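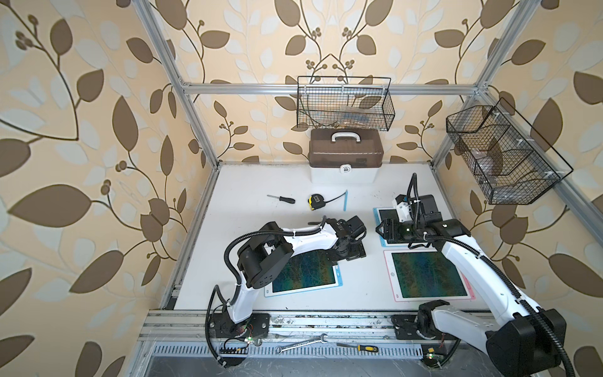 A célula Erkus na bancada, com os dois braços fixados no trilho da frente.

Relatório de andamento da avaliação do kit Erkus
Para: coordenação do programa Kushwaha
Período: até o fim de abril

Caros colegas,

Antes de mais nada, obrigado pela paciência com este relatório, que era para ter saído no começo do mês e foi ficando para depois porque eu queria esperar a resposta da Brornimlow sobre as peças de reposição (ela chegou, e já conto o que diz). Fechamos a oitava semana de avaliação do kit de dois braços e posso dizer, com bastante satisfação, que estamos num ponto bem melhor do que eu imaginava quando escrevi a vocês da última vez, ainda meio desanimado com a história do firmware.

Para quem não acompanhou desde o início: o que estamos avaliando é o pacote completo que a Brornimlow oferece a laboratórios pequenos, ou seja, o kit Erkus, o programa de controle Grerus e o serviço de suporte remoto. A pergunta de vocês era se vale a pena recomendar o conjunto às outras unidades do programa, e é com ela na cabeça que escrevo.

A montagem mecânica foi a parte mais agradável. O manual é bom, os perfis de alumínio vieram bem cortados e a fixação das bases no trilho não deu trabalho. Já o encaminhamento dos cabos nos tomou mais tempo do que devia. O conduíte corrugado acompanha o braço por fora, preso com abraçadeiras plásticas brancas, e o manual dedica a isso um único parágrafo, bem vago. Se apertar demais, o punho perde curso; se deixar folgado, o conduíte enrosca na garra vizinha quando os braços trabalham próximos. Refizemos isso algumas vezes, fotografamos as posições que nos serviram e mandei tudo ao suporte, que prometeu incluir na próxima revisão do manual. Tomara!

A tarefa de referência continua sendo a dos tablets com canetas, que escolhemos em conjunto na reunião de partida. Gosto cada vez mais dela. O material é barato, cabe todo na bancada, e ainda assim exige da garra uma delicadeza que os blocos de madeira do exercício introdutório nunca exigiram. Uma caneta fina encostada no tampo é um objeto antipático de pegar, e foi aí que aprendemos mais sobre a calibração do punho.

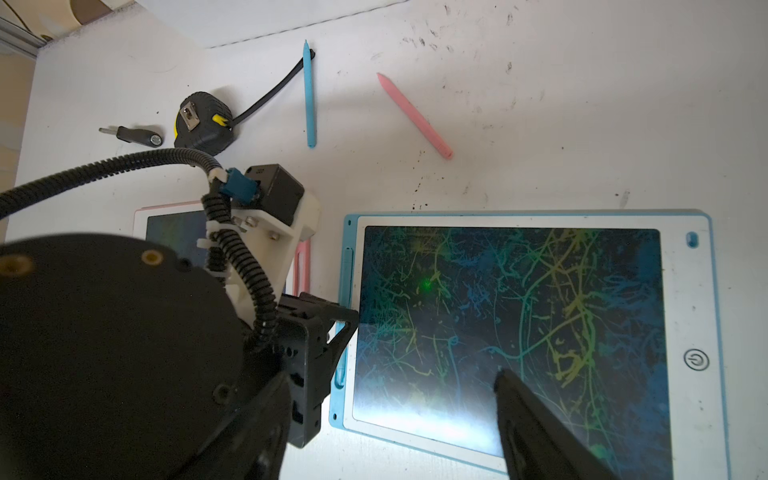

Baoshan Cao me escreveu depois de ler o rascunho deste relatório e discorda um pouco do meu entusiasmo: na opinião dele, o kit responde bem para quem já montou outro parecido, mas uma equipe iniciante vai sofrer com a calibração, e o suporte da Brornimlow deveria entrar no preço de base, sem ser vendido à parte. Pediu também que eu deixasse registrado que o Grerus perde os ajustes do punho quando a sessão é fechada sem salvar, e que isso não aparece em lugar nenhum da documentação.

Acho as duas observações justas e fico contente que estejam no papel. Sobre a segunda, o Jonas Ammann abriu um chamado e a resposta foi que o salvamento automático está previsto. Pedimos uma data e ainda não tivemos. Por enquanto colamos um lembrete ao lado do teclado, solução pouco elegante, mas que tem nos poupado aborrecimento.

Quanto às sessões, fizemos 30 até agora, cada uma com 30 minutos de operação, que é a duração combinada no plano de trabalho. Os registros estão na pasta compartilhada, com as anotações de quem operava. Peço desculpas pela letra em algumas páginas digitalizadas; estou passando a limpo aos poucos. Se quiserem começar por algum lugar, sugiro as notas mais recentes, que estão mais organizadas e usam o vocabulário que vocês nos passaram.

O assunto que mais nos ocupa neste momento é a coordenação dos braços quando as duas garras precisam chegar perto uma da outra no meio da bancada.

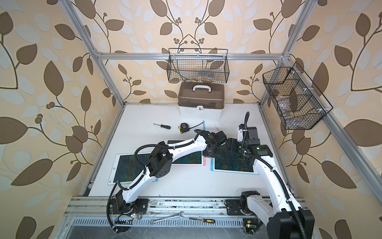
O Grerus tem uma zona de proteção configurável para essas aproximações, e o valor de fábrica é prudente demais para o nosso gosto: o braço para bem antes do necessário e o operador precisa confirmar cada avanço. Com a zona reduzida o trabalho flui melhor, só que aí a responsabilidade passa toda para quem está nos controles. Jonas prefere manter o valor de fábrica durante o treinamento e reduzir depois, e eu tendo a concordar com ele, embora isso nos custe um pouco de ritmo nas primeiras sessões de cada pessoa nova.

Sobre as peças de reposição, a Brornimlow confirmou que os dedos da garra são vendidos avulsos e que o conduíte pode ser comprado por metro. Faltou informar o prazo de entrega, e insisti ontem à tarde. O gasto do período ficou dentro do previsto e a planilha segue em anexo, com os comprovantes na ordem em que foram lançados.

Para o próximo período, queremos repetir a montagem do zero com alguém que nunca tenha visto o kit, usando apenas o manual, para testar o que o Baoshan levanta. Preciso que vocês me digam se alguma unidade do programa pode ceder uma pessoa para isso, e se as despesas de viagem entrariam na nossa rubrica ou na de vocês.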